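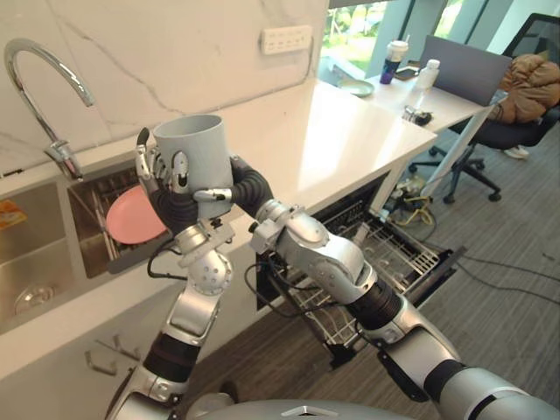
Texte : Zofia Urbańczyk | Relecture : Rajitha Uddin

Mis à jour en avril

Rubrique : Maison › Cuisine › Vaisselle

Une tasse se lave en dix secondes et se garde vingt ans. Entre les deux, elle prend des taches, perd son éclat et finit au fond du placard, derrière celles qu'on sort pour les invités. Nous avons voulu savoir comment les gens s'en occupent au quotidien, quand ils n'ont pas de lave-vaisselle ou qu'ils préfèrent s'en passer. Un questionnaire a circulé parmi les lecteurs de la rubrique et 403 personnes ont répondu. Parmi elles, 81 lavent toutes leurs tasses à la main.

Le premier sujet qui revient est l'évier. Les partisans du double bac y tiennent beaucoup. Un côté sert au lavage, l'autre à l'égouttage, et le plan de travail reste libre. Avec un bac simple, il faut poser un égouttoir à côté, et dans une petite cuisine c'est souvent la place de la planche à découper. L'égouttoir placé dans le bac de droite, fils métalliques et assiette rose debout entre deux séparations, est une solution que beaucoup de lecteurs ont adoptée. L'eau tombe directement où elle doit tomber. Il faut seulement penser à le sortir une fois par semaine pour frotter le fond, où le calcaire s'installe.

Kirsty Stockdale a tenu pendant plusieurs années le rayon vaisselle du magasin Prieto. Elle conseille de regarder d'abord le robinet. Un col de cygne assez haut permet de passer une grande tasse dessous sans cogner le bord. Avec un bec bas, on incline, on racle, et les ébréchures commencent là.

Pour la tasse elle-même, le matériau compte moins que la finition. Une surface mate accroche davantage le thé et le café qu'un émail brillant. Les traces grises laissées par les cuillères s'y voient aussi plus vite. Une pâte de bicarbonate et d'eau, passée du bout du doigt puis rincée, vient à bout de la plupart. La poudre à récurer est à éviter, comme le côté vert de l'éponge sur les motifs imprimés.

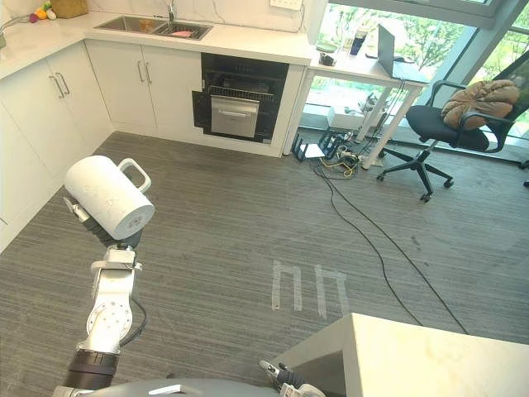

Reste la question de l'anse. Les tasses sans anse s'empilent et se rangent facilement, mais on les tient par le corps, et une paroi mouillée glisse. Celles qui en ont une se saisissent mieux, sauf qu'on finit par les suspendre ou les porter à trois par les doigts, et l'anse casse avant le reste. Lakmal Kumarasinghe, céramiste à l'atelier Jinolov, répare plus de 57 pièces par an, presque toujours pour ce motif. Il recommande de porter une tasse par le corps dès qu'elle est vide, et de ne jamais la soulever pleine si l'anse a été recollée.

Le séchage divise les lecteurs. Retournée sur un torchon, une tasse garde de l'humidité à l'intérieur et peut sentir le renfermé au matin. Inclinée sur un égouttoir, elle sèche mieux. Rafsan Debnath, qui nous a écrit de Jestau, essuie tout immédiatement et range dans le meuble sous l'évier, à côté des saladiers. Il change de torchon chaque soir et le lave à 60 degrés.

Dernier point, le nombre. La plupart des foyers interrogés possèdent bien plus de tasses qu'ils n'en utilisent dans une journée. Ceux qui ont réduit leur stock disent faire la vaisselle plus souvent, par petites quantités, et ne plus retrouver de fonds de café séchés. Les tasses écartées partent au bureau, chez les enfants ou dans un carton à la cave.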